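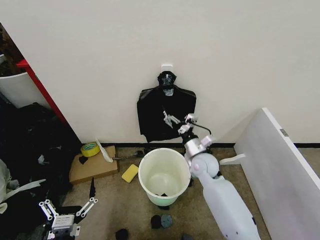 Clotdale Facilities has opened its equipment plan for the January round. The first request covers a two-armed unit for bin rounds. Spare bags would hang from a white adhesive hook on the wall, so the budget carries no dispenser.

The ceiling for the round is £4000 per site. Zernus and Gajewski have both been asked to quote.
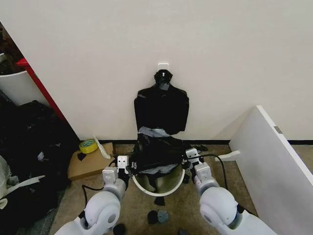

Teltville asks whether servicing falls inside that ceiling. It does, for the first 14 months.

Grippers are to be priced separately from arms. 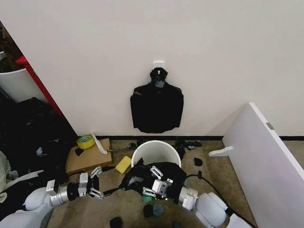 Spare fingers and cables should be listed on the same sheet.

Home Posts Replies Media

Comments
Is leasing allowed?
Please publish both quotes.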